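Gilusa Adopts Written Rules for Simulated Testing of Robot Arms

13 May 2026 — The Gilusa Institute has adopted a set of written rules for the use of simulated tabletop tests in its robot arm program. The rules apply to all work begun under the program from today and will be reviewed in January.

Under the new text, a task may move from simulation to a physical arm only after it has been run 800 times in the simulator. Each task must be tested under at least three lighting settings, and the position of every object must be recorded before each run. Results from failed runs must be kept together with those from successful runs and may not be removed from the record.

The rules also address the contents of the test table. Items of different shape and size, such as a marker pen, a small canister or a trophy, are to be placed at varied distances from one another and from any shelving. Shadows, including those cast by the arm itself, are to be left on in at least part of the runs.

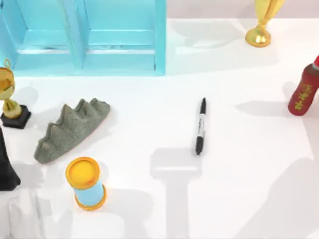

Yaryna Ivanyshyn said that the shadow requirement was welcome but that the number of runs would be hard for smaller teams to meet. She asked that the institute publish its own run records, so that other groups could judge whether a lower figure would serve as well.

The institute received 107 written comments on the draft. Most concerned record keeping and the point at which a person must sign off on a move to physical equipment. The final version calls for two signatures, one of which must come from outside the team that built the task.

Normand Kowalchuk, who led the drafting, said the sign-off rule had been the subject of the longest discussion. "A simulated result is evidence, and it should be handled as evidence," he said. "We want a second reader to look at it before an arm is switched on."

Teams at Kitby and Follach will apply the rules first. Work already under way may be completed under the earlier guidance. Questions on the rules should be sent to Jade Ross at the institute's standards office.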